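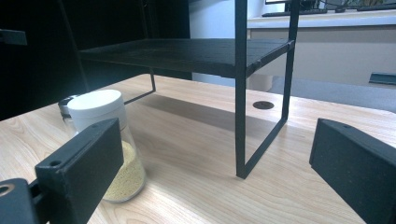 ## How a Two-Tier Rack Holds Things Up

A rack is a frame that holds flat boards above a table. Each board is called a shelf or a tier. A rack with two tiers has an upper shelf and a lower shelf. It is a simple structure, and most of its parts have names that engineers also use for bridges and buildings.

### The parts

**Legs.** A leg is an upright bar. It carries weight down to the table. Many small racks have four legs, one near each corner.

**Base rail.** This bar lies low and joins a front leg to a back leg. It keeps the two legs the same distance apart. Without it, a heavy load could push the feet away from each other.

**Shelf board.** The board is the flat part. It spreads the weight of a jar over a wider area and passes it to the legs.

**Side rail.** A side rail stands higher than the board at its left or right end. If a jar slides sideways, the rail stops it.

The legs on the black rack are thin metal tubes with a square shape. A tube is hollow. Metal near the outside of a bar does most of the work when the bar bends, so a tube can be much lighter than a solid bar of the same width and still be stiff.

### Where the weight goes

Suppose a full jar weighs 2 pounds. The jar pushes down on the board with 2 pounds of force. The board pushes down on the legs, and the legs push down on the table. At each step, the part underneath pushes back up by the same amount. When all the pushes match, nothing moves. This is called balance, or equilibrium (say "ee-kwuh-LIB-ree-um").

A jar in the exact middle of a shelf shares its weight equally among four legs. Each leg then carries half a pound. A jar at the left end puts more of its weight on the left legs.
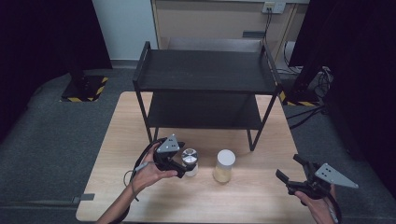 The table is part of the system too. It carries the rack, everything on the rack, and any jars standing in front. Its own legs pass all of that to the floor.

### Which jar goes where?

There are three things to check before a container goes on a shelf.

1. **Height.** Measure the jar with its lid on. Then measure the gap between the two shelves. The jar must be shorter than the gap to fit on the lower shelf. The upper shelf has no board over it, so tall jars can go there.
2. **Weight.** Put heavy jars low. Every object has a center of gravity, the point where its weight balances. A rack with heavy jars on the lower tier has a low center of gravity and is harder to tip over.
3. **Base.** Look at the bottom of the container. A wide, flat base is steady. A tall container with a narrow base tips more easily, so keep it away from the front edge.

Clear jars have one more use. You can see how full they are without taking off the lid. Small dry grains settle to the bottom and leave an air space at the top.

### Try it: the Hidlow Shelf Test

This test was written by Savvas Galanis for the Hidlow science club. You need a shoebox lid, four paper cups, and 100 pennies.

- Stand the cups upside down in a rectangle.
- Lay the lid on top, flat side up. The cups are the legs and the lid is the board.
- Stack pennies in the middle, a few at a time. Look at the lid from the side after each stack.
- Stop at 51 pennies and write down whether the lid has bent.
- Add the rest. Look again.
- Take all the pennies off, move the cups closer together, and repeat.

The distance between two supports is called the span. Compare your notes for the long span and the short span. A board with a shorter span bends less under the same load.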